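Ticket: two-gripper demos, opening width drifting between left and right
Opened by: Emil Eder
Project: Sindance tabletop set
Status: open, workaround in place

OK so I've been chewing on this one for a while and I'm putting everything in one spot so Svatopluk doesn't have to dig through chat again.

Short version: when we replay the two-handed demos, the left and right widths don't agree. Close both grippers all the way and the right one reads zero like it should, but the left one hangs a couple of millimeters open. On hard stuff you'd never notice. On cloth it wrecks the grasp label, because our rule calls it a grasp when the width stops changing, and a wad of thin fabric keeps squishing for ages!

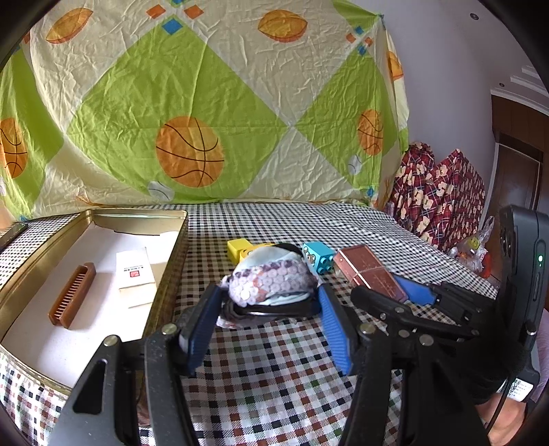
I went through 235 demos from the Cerkham batch and 230 of them have usable width tracks on both sides. The other five drop out in the middle, and I'm leaving those for a separate ticket. Of the good ones, the cloth grasps get labeled late over and over, and the rigid ones look fine.

Things I tried, in order:

Redid the zero on the left side. Helped for a few demos, then it crept back.

Swapped the width smoothing for a shorter window. Made the labels jumpy, put it back.

Checked the clock offset between the two sides (Svatopluk's idea, and a good one). Offset is tiny. Not our problem.

Ran the labels using wrist speed plus width, like the Brevadska folks do. Much better on cloth! Late labels went from 80 down to 2, and I looked at both of those by hand. One is a regrasp, so I'm not even sure the label is wrong.
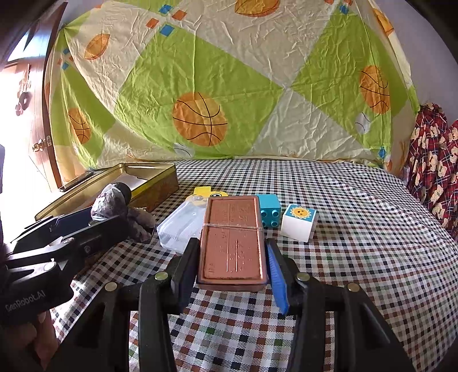

Category: Calibration / gripper width

So the labels are mostly sorted, but the drift is still sitting there underneath and I don't love it. My guess is that the pads give a little when you squeeze hard, and the zero gets taken at whatever squeeze the person happens to use that day. I want to take the zero against a rigid spacer, same spacer every time, at the start and end of each session. If the two readings disagree we at least know by how much.

2018-01-15, reply from Svatopluk Holub: Fine with the speed plus width rule, please merge it. Can you keep the old labels in a second column? Wieser is still training on them and I'd like to compare before we throw anything out.

Yep, old column stays. Spacer test is next on my list, leaving this open until then.

Related tickets
Width track drops out mid-demo (five files)
Regrasp counted as one grasp or two?
Smoothing window too short on fast closes
Spacer for start and end zero

Questions about this tracker: ask Emil Eder | © Sindance project | Back to top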